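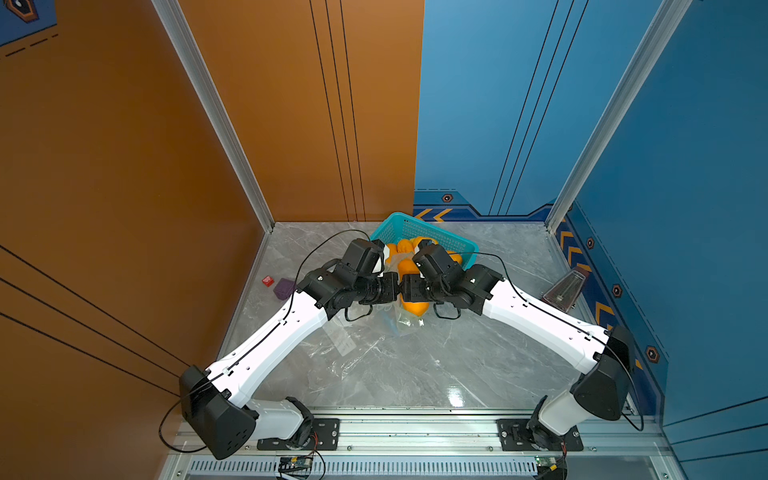

When Hortensia Sosa transferred to Follard College from a two-year school, she had one suitcase, a used laptop and a plan to study accounting. Three years later she is finishing a degree in soil science and getting ready to spend ten months at the Sotach field station, on a research placement paid for by the Alarcón Fund.

The fund supports undergraduates who want to do a full season of supervised research before deciding on graduate school. Students can apply from any department, but they need a faculty sponsor, a written proposal and a letter from the place that will host them. The proposal can't be longer than 1000 words.

"Mine was 1,400 when I first thought it was done," Sosa said. "I cut it and it was still too long. Then I took out the whole first page, where I explained why soil matters. The people reading it know why soil matters."

We met on a Saturday morning at one of the long tables on the ground floor of the library. She had come from the greenhouse, where she works the early shift on weekends, and she had to be back by noon.

Sosa grew up in Lullis, a town with one grain elevator and a high school that graduated 99 students in her year. Her father drives a delivery truck and her mother keeps the books for a hardware store. Accounting seemed like the obvious choice.

"I'm good with numbers and I like things to come out even," she said. "I still do. I do my mother's spreadsheets with her over the phone."

The change came in her first semester at Follard. She needed a science class with a lab, and the introductory soils course was the one that fit around her job. The lab met at 7:30 in the morning. For the second assignment, students dug a pit behind the dairy barn and drew the layers they found.

"My drawing was terrible," she said. "But I went home and looked up why there was a gray band about a foot down, and I was still reading at two in the morning. I'd never done that for a class."

She switched majors in the spring. It meant taking two semesters of chemistry she hadn't planned on, one of them over the summer. She passed the first with a C plus, a grade she brings up herself.

"People should know you can get a C plus and still get funded," she said. "I almost didn't apply because of it. My adviser told me to put one sentence about it in the application and move on, so I did."

Her project is about what happens to nitrogen in fields that are planted with a cover crop late, after a delayed harvest. Most of the advice given to growers assumes an early planting date. In Lullis, she said, that date often passes while the corn is still standing.

"My uncle farms, and he always says the pamphlets are written for somebody else's October," she said. "So I wanted to know what you get if you plant three weeks late. Is it worth buying the seed or not?"

For her senior thesis she has been working with samples from plots on the college farm. She collected 837 of them over two seasons, dried them, sieved them and labeled each bag by hand. The labeling took longer than she expected. During the first season she used a marker that rubbed off in the cooler, and she lost most of a week working out which bags were which.

"I use pencil on a paper tag now, and the tag goes inside the bag," she said. "If you write down one thing from this interview, that would be the useful one."

At Sotach she will have her own plots and a technician two days a week. The station is smaller than she had pictured - a main building, two sheds and a row of cabins - and the nearest grocery store is a 40-minute drive. She visited in August, before the application was due, and paid for the bus ticket herself. She thinks the visit helped. The station manager walked her through the fields and told her that one of the treatments she had in mind wouldn't work on that slope.

"I changed it that night," she said. "If I'd sent in the first version, they would have seen right away that I'd never been there."

The placement covers housing, travel and a monthly stipend. The fund chose 5 students this year, and Sosa is the only one from the agriculture side of the college. She found out by email during a shift at the greenhouse and finished watering before she called home. Her mother asked whether the stipend was taxable.

Asked what she plans to do afterward, Sosa said she is keeping two options open. One is a master's program. The other is extension work, talking with growers directly, which she tried last year when she helped run a soil testing day at the county fairgrounds.

"I liked that as much as the lab," she said. "A man brought in dirt in a coffee can and wanted to know why his beans were yellow. We talked for over half an hour. I'd do that for a living."

She leaves in the middle of September. Before then she has a thesis to hand in, a driving test to take and a cabin mate to find for the first two months, when the heating costs are shared.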